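Subject: Re: [packing-cell] Second wrist camera, this year's money or next?
Date: April 2018

On the list it was asked:

> We have 3,000 left in the equipment line and it has to be
> committed before July. Carrillo have quoted for a second
> gripper with a camera built in. Wosano only do the camera and
> bracket. Do we need the whole gripper, or would a better
> camera do? Also, does the price include fitting?

I would go for the camera and bracket and leave the gripper alone. The one we have still holds well and the fingers were changed last year.

Wosano's price is 2,103 with the cable, delivered. Fitting is 165 on top if they send someone, but we put the last bracket on ourselves and can do so again. The Carrillo quote is over the limit before fitting, so it would have to go to Flametti for approval, and I doubt that would come through by July.

What we are paying for is a shorter exposure. The present camera is fine when the arm is still, but it smears when the wrist is moving close to something large, and print on anything nearby can't be read. I have put a picture from it at the bottom.

Please keep up to 405 back for lighting. The Plakumen lamps on the other cell were cheap and have given no trouble. A shorter exposure will need more light, so I would order both together.

Two things I still need from the list: the length of the cable run back to the cabinet, and whether anyone objects to the cell being down for a day while we recalibrate.

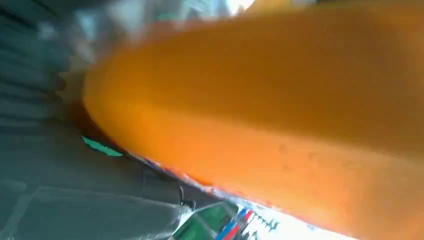
Wrist camera, present unit. Large orange item close to the lens, motion blur throughout.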